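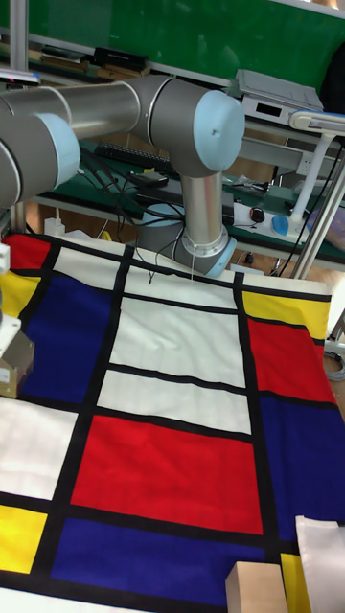 Color-block cloth is a household textile printed or pieced in a grid of red, yellow, blue and white rectangles divided by thick black lines. It is sold as table covers, throws and yard goods. Sellers commonly label the pattern "Mondrian," after the Dutch painter Piet Mondrian, though the word is used loosely and tells a buyer little about how closely a given cloth follows any painting.

Construction

Printed versions carry the whole grid on one piece of fabric. Pieced versions are sewn from separate panels, with the black bands set in as strips. The two are often confused in secondhand listings, where "handmade" may mean only that somebody hemmed the edges.

Use and care

The straight lines are said to make the cloth easy to lay square on a table. This is doubtful. A slight skew that would pass unnoticed on a floral print is plain to see against a table edge, and folding along the bands works only if they were printed true to the weave — many were not. Claims that the dark colors never bleed into the white should be treated with similar caution, and a separate first wash is usually advised.

Origin claims

The Stillport mill is sometimes credited with the first household version. The claim rests on a catalog essay by Dela Eshun, which cites an order for 2,087 yards but gives no pattern name. Efua Asante has argued that the order could refer to any checked cloth. No sample is known to survive.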